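옥수수의 지분

라시우가 드릴로샴 빌라 2층으로 이사 온 것은 5월이었고, 토스터 오븐 때문에 말다툼이 난 것은 그로부터 몇 달이 지난 2023년 10월 30일이었다. 집에는 이미 기타 안나말라이와 스기야마 사다오가 살고 있었다. 두 사람은 예의 바르고 월세를 밀리지 않았으며, 부엌에 관해서만은 타협을 몰랐다.

"옥수수는 찌는 겁니다."

사다오가 말했다. 그는 뭐든 찌는 쪽이었다. 만두도 찌고 고구마도 찌고, 한번은 식은 피자를 쪄서 집안 분위기를 사흘쯤 가라앉힌 적이 있다.

"구워야죠. 그러려고 오븐을 샀잖아요."

기타가 말했다. 정확히는 셋이 돈을 모아 산 오븐이었고, 기타가 제일 많이 냈다. 그 사실은 냉장고에 붙은 영수증 뒷면에 기타의 글씨로 적혀 있었다. 시우의 몫은 어쩐지 괄호 안에 들어가 있었다.

시우는 찌든 굽든 상관이 없었다. 배가 고팠을 뿐이다. 하지만 이 집에서 상관없다는 말은 가장 위험한 의견이었다. 양쪽 모두를 적으로 돌리는 유일한 방법이었으니까. 그래서 그는 상을 차리겠다고 했다. 상 차리는 사람에게는 아무도 입장을 묻지 않는다.

옥수수는 둥근 바구니에 담긴 채였다. 두 개. 사람은 셋. 시우는 이 산수를 누구보다 먼저 알아차렸지만 입 밖에 내지 않았다. 머그잔도 나무 걸이에 두 개뿐이었다. 분홍색은 기타의 것, 청록색은 사다오의 것이었고, 시우는 다섯 달째 라면 그릇에 커피를 마시고 있었다.

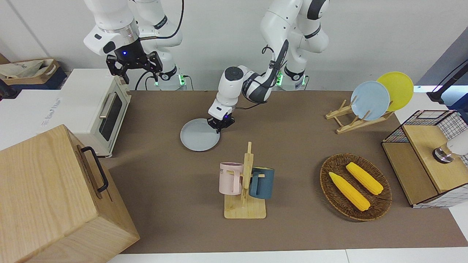
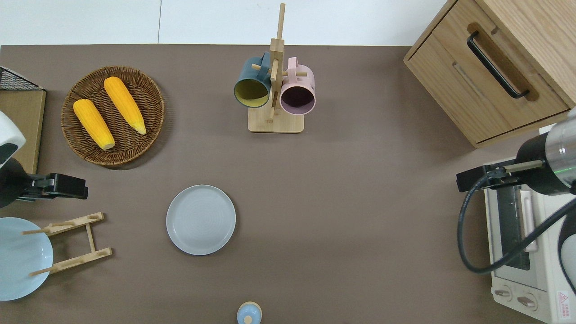 기타는 오븐의 예열은 어디까지나 중립적인 행위라고 주장했고, 사다오는 예열이야말로 선전포고라고 맞섰다. 오븐은 말이 없었다. 시우가 보기에 이 부엌에서 가장 성숙한 존재였다.

그때 열린 창 너머로 위층의 오몰라라 티자니가 끼어들었다. 옥수수 하나 가지고 건물 전체가 잠을 못 자겠다며, 먼저 찐 다음에 오븐에 넣으면 되지 않느냐고, 자기 어머니는 평생 그렇게 했고 그 일로 이혼한 사람은 집안에 한 명도 없다고 했다.

부엌이 조용해졌다. 기타와 사다오는 서로를 보았다. 몇 달 만에 처음으로 두 사람의 표정이 일치했는데, 불쾌함이었다.

"찌고 나서 구우면 질겨져요."

기타가 말했다.

"굽기 전에 찌는 건 찌는 것에 대한 모욕입니다."

사다오가 말했다.

"그럼 몇 분이나 쪄야 하는데요?"

시우가 창밖에 대고 물었다. 24분이라는 대답이 내려왔다. 왜 하필 24분이냐고 되묻자 창문 닫히는 소리가 났다.

결국 그들은 24분을 쪘다. 그리고 오븐에 넣었다. 사다오는 타이머를 지켰고, 기타는 오븐 문 앞에 팔짱을 끼고 섰다. 시우는 칼을 찾았다. 옥수수 두 개를 셋으로 나누려면 각각 삼분의 일쯤을 잘라 내야 했고, 그 토막 두 개가 자기 몫이 되리라는 것은 물어보지 않아도 알 수 있었다. 양으로 따지면 공평했다. 다만 온전한 옥수수를 먹는 기분은 들지 않을 것이었다.

"맛있네요."

기타가 마지못해 말했다.

"나쁘지 않군요."

사다오도 말했다. 그러고는 둘이 동시에, 위층에는 절대 말하지 말자고 했다.

시우는 토막 두 개를 접시에 세워 놓고 먹었다. 다 먹은 뒤에는 라면 그릇에 커피를 탔고, 기타가 냉장고로 가서 영수증을 떼더니 괄호를 지우개로 문지르기 시작했다. 볼펜으로 쓴 것이라 지워지지 않았다.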